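Wednesday, a bit after 4

Bacopa extraction, third go. Picking up from the mess I left on the page before, where the filter clogged and I wrote a word I have since crossed out.

Material is the dried whole herb from Clodivau, lot 771. The bag says "aerial parts" and then contains a fair amount of root, plus one twig that has never been near a bacopa plant in its life. Picked the twig out. Left the root in, as we did for the first two runs, so at least we are wrong the same way each time.

Weighed out 200 g, ground it on the coarse plate. The fine plate is what gave us the green mud last time. Coarse grind looks like bad tea and behaves much better. Covered with 70 percent ethanol in the big jar, lid on, swirled whenever I walked by. I walked by a lot before lunch and hardly at all after, so call the agitation "irregular" if anyone is typing this up.

Filtered at 3:15 through the pleated papers. It went through in one pass with no drama. I stood there waiting for the drama anyway.

Color is dark olive, same as run two. Smell is hay and old aquarium. Taste (a drop, diluted, yes I know) is bitter right away and then bitter again later, from a different direction. Whoever first decided this was good for the memory may have only meant that you don't forget having taken it.

Rotary evaporator is holding vacuum again with the new seal. Bath at 45, no higher. Run one went to 60 when I was on the phone and the residue came out like roofing tar. Scraped it off with a spatula and the spatula has not forgiven me. 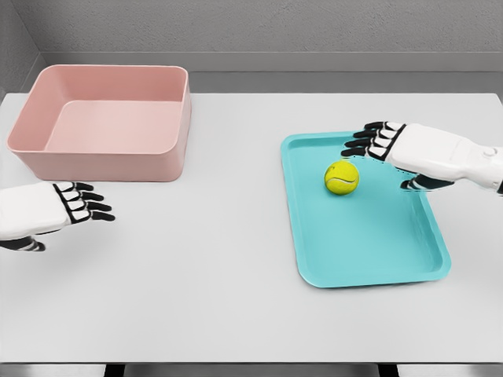

Why go back to 70 percent ethanol when the Meireles sheet calls for plain hot water?

Hot water pulled out so much gum and sugar that the dried extract drew moisture from the air and set solid in the vial overnight. The ethanol leaves most of that behind, and the powder stays a powder long enough to weigh.

That said, the Meireles people want a tea in the end, so somebody has to do the water version properly at some point. I have put it on the list under "defrost freezer," where it will be safe.

Yield so far: dish 81 is in the drying oven and I am not opening it until it has cooled in the desiccator. I opened run two early and got a lovely yield, most of it solvent.

TLC plate from run two against the Jirngate reference: the main spot lines up, or lines up if you hold the ruler the way I held it. There is a second spot just under it that the reference doesn't have. Could be the root. Could be the plate, these are from the box that got left open by the sink. Rerun on a fresh box before anyone gets excited, me included.

Reference vial is getting low. The catalog number is 3303 for the reorder, and please get the small size. The large one costs more than the evaporator seal and we threw out half of it last time.

Sterner wants the retained samples in amber glass with the lot number on the lid and on the side. Ours are in amber glass with the lot number on the lid. Relabeled five, ran out of labels, borrowed tape. The tape comes off in ethanol, so don't splash.

For tomorrow:
Weigh dish 81 cold, twice.
Wash the big jar before the green sets.
New TLC box, run all three extracts side by side with the reference.
Ask Clodivau about the root. Maybe mention the twig.

Oven is at 50 and staying on overnight. Note is on the door. If you need it hotter for something, take my dish out first and put it in the desiccator, left side, the right side lid sticks.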